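Progress report to the Cetine Fund: the Fondale breakfast table, November 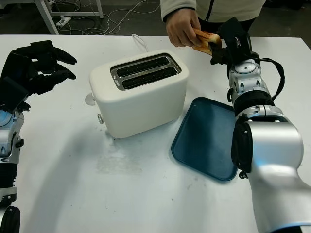
Your office asked in reply to the last report whether toast really needs a line of its own in the budget, and whether a cold breakfast would reach more people for the same money. We took the question seriously and talked it over at length in the kitchen. Our answer is yes, keep the toast! Bread is the cheapest thing we serve and the thing people come back for, and a plain two-slot toaster on a white table has done more to get strangers talking than anything else we've tried at Fondale.

Now the numbers. We served 234 breakfasts in November, against the 200 we promised in the grant plan. The busiest morning brought in 18 people, and that was a squeeze, with coats piled on the radiator and the jam going up and down the room without ever landing. We loved it. We also ran out of butter by 8:30 and had to send out for more.

What changed this month

The toast table has moved away from the sink and now has its own outlet. Before, anyone rinsing a cup was in the way of anyone waiting for bread, and the cord had to share a power strip with the kettle. The new spot is a big improvement. The line runs along the wall and people can see how brown their slice is getting and say so (they do say so).

We have settled on medium slices from the Aguirre bakery. The thick ones we started with tasted wonderful but jammed in the slots, and we lost a good many to the crumb tray. Aguirre has agreed to cut ours thinner at no extra charge and to hold the price through spring. Their rye was a surprise hit and we've added two loaves to the weekly order.

Trays are in use for carrying plates back to the kitchen. They stack well and wipe down fast, and cleanup is now finished 10 minutes sooner than it was in October. We'd like a few more of them.

What still needs work

Two slots are not enough for a full room. On the busy mornings the wait for toast was longer than the wait for eggs, which seems backward. We priced a four-slot model and can cover it from what we saved on paper plates, if you're happy for us to move that money across. We would keep the two-slot one for the quiet mornings.

The gluten-free bread is not getting a fair chance. It needs its own toaster, kept apart and clearly marked, and for now we've been warming it in the oven. It comes out a bit leathery. Suggestions welcome!

Next month

The Vododum evening group has asked to try a toast supper, with soup, in the same room. We'd run it once and see how many come before asking you for anything. We'll also start writing down how much bread is left over each morning, as your office requested, and the first of those figures will be in the next report along with the receipts for the butter.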